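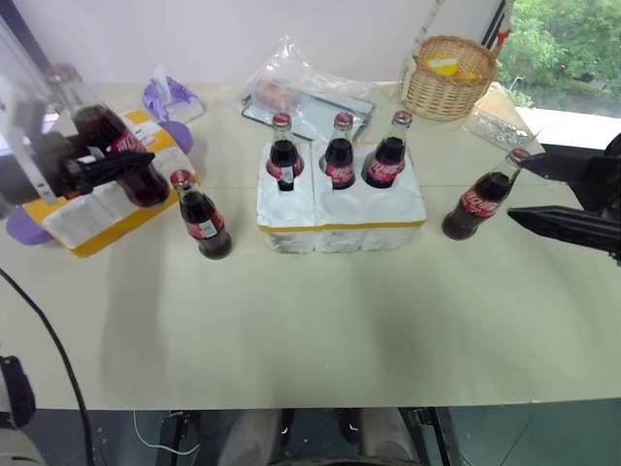

How do you pack glass bottles of cola so they arrive as bottles? Give each one its own slot in a foam insert, snug enough that it can't touch its neighbor, and put the whole thing in a cardboard box with a little room for padding on every side.

Everything I know on this subject I learned by getting it wrong. My first parcel of soda went from Rudstead to my cousins one June and arrived as a box of sweet brown gravel. They were gracious about it. The mail carrier was less so, and I understand the porch had ants until fall.

This gallery page is the short version of what came after. It has one picture so far, which I'm told is a small gallery.

Packing day: a white foam carrier with six round slots in two rows of three. The back row has its three bottles and the front row is still waiting. One of the three leans a bit to the right, and there is always one.

Over on the left is a second piece of foam in a cardboard box edged with yellow tape, and a bottle on its side above it. Another bottle stands on the table beside the box. Red caps all around, red labels with white lettering. Cola has never been shy.

The wicker basket at the back has nothing to do with shipping glass. It has an arched handle and something yellow in it, and it lives a calmer life.

A few notes for anyone with a crate of soda and an optimistic streak:

Check the caps before you start. A slow leak in foam is a very patient thing.

I bought my inserts from Clutix, who sell them in packs of 5. For a while I used the ones from Benítez, which are cheaper and squeak like a gym floor.

Tape the bottom seam twice. Tape the top seam once, remember what you left out, cut it open and tape it again.

Write FRAGILE on all sides if it makes you feel better. I always do.

My last box took 90 minutes to pack, most of it spent looking for the scissors. They were under the box.

More pictures when I have more bottles.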